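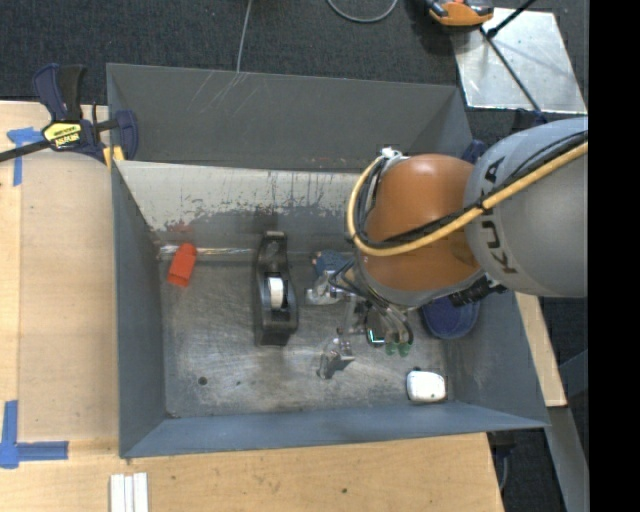

Last changed: Dec 14, 2018

Monosura bin-picking cell

Monosura is the setup I use for grasping work, and this page is where I keep the stuff people write to me about: what's in it, what we've learned with it, and how to get one of your own going.

The short version is a KUKA arm, a metal bin and a two-finger gripper with tubing and wires running along it. The software decides where to grab, the arm goes and grabs, and we write down what happened. The longer version is that I got a bit obsessed with the walls of the bin!

Why the walls? Most grasp planners I'd tried were perfectly happy with an object out in the open and got very shy as soon as it leaned on something. They would throw away any grasp that brought a fingertip near the metal. Fine for the first few picks, but then you're left with a ring of things around the edge that the robot refuses to touch. Rizwan Rind and I wanted to know how much of that shyness was needed, so we let the planner touch the wall on purpose, slowly, and use the contact to line up the fingers.

We ran 775 picks in September, on a mix of household and desk things. We like a tape dispenser, because it's an awkward shape and there are plenty of wrong ways to hold it. Bowls are good too (a rim grasp and a grasp from outside are completely different problems). Of the full set, 400 picks began with the object against a wall. The old planner gave up on nearly half of those. With wall contact switched on it gave up on 27, and most of the ones it tried came out of the bin.

It isn't all good news. Pushing along a wall is slower, and flat things lying close to the front still give us trouble – the fingertip gets under one edge and the whole thing just spins. Ifor Watkins has a version that tips them up first, which I like a lot, but it isn't in the release yet.

What you get

The Monosura package has the planner, the contact controller, the calibration scripts and the logs from 23 of our sessions. Fingertip drawings are included. The arm and the bin you find yourself! Any stiff metal bin with sloping walls will do, and scuffs and stains are fine, our planner was tuned on a well-used one.

Setting up

Clamp the bin down hard. I mean it, a bin that slides a little will ruin your wall contacts and you'll spend an afternoon blaming the controller. Mark its place on the table with tape as well, then you can put it back after cleaning without redoing the whole calibration. Leave plenty of slack in the cables at the wrist and run the joint through its full range by hand before you start anything automatic.

Start with the contact force at the lowest setting and work up. Oksana Karpenko wrote the notes on force settings and they're in the docs folder – read those before you write to me, please.

Orders and loans go through Josance. For questions about the method, write to me or Rizwan.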